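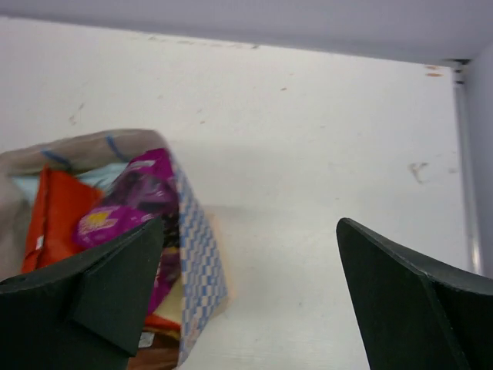

Brendan Ó Ceallaigh's position was that any gripper I built at home would spend its first month closing on nothing, and that I should budget for that the way other people budget for a wedding. He told me this over the phone while eating something crunchy. I wrote it on the whiteboard and bought the motors anyway.

So, the fingers. Version one was flat-tipped and had the grace of a pair of bricks. Version two was better but snapped at the base on the night I was going to show it to my sister. The pair on there now are thick and angular and come to a point, and they look like something off a villain's boat. They're dark, they're matte, and they took 12 hours to print, during which I slept on the shop couch because I don't trust the printer.

The wrist camera came from Usesell for less than the cable that connects it. It sees the two fingertips and whatever is past them, and for now that means the snack basket in the white shelf. Snacks are a terrible thing to practice on. A wrapper is shiny, it creases differently every time, and my detection code (which I've named Foduvov, after a typo I got attached to) regards a glossy purple package as a fresh philosophical problem each time the light shifts.

My score so far is 3 clean picks out of 300 tries. I've decided to call this a baseline.

Next job is the wrist mount. There's a little play in it, and a little play at the wrist is a lot of play by the time you get out to the tips – I knew this, I had read this, I used two screws. There will be four by December, and possibly some glue.

If anyone has a used Flanagan controller they're not using, I'd trade a box of spare servos and my dignity.

Comments

marlow_k: Rubber on the tips. Bicycle inner tube, contact cement. You're welcome.

Brendan Ó Ceallaigh: I said two months.

tinbench: Did you try Sullell for the controller? Mine came with no manual but it did come.

marlow_k: Also four screws won't fix it if the bracket is flexing. Check the bracket.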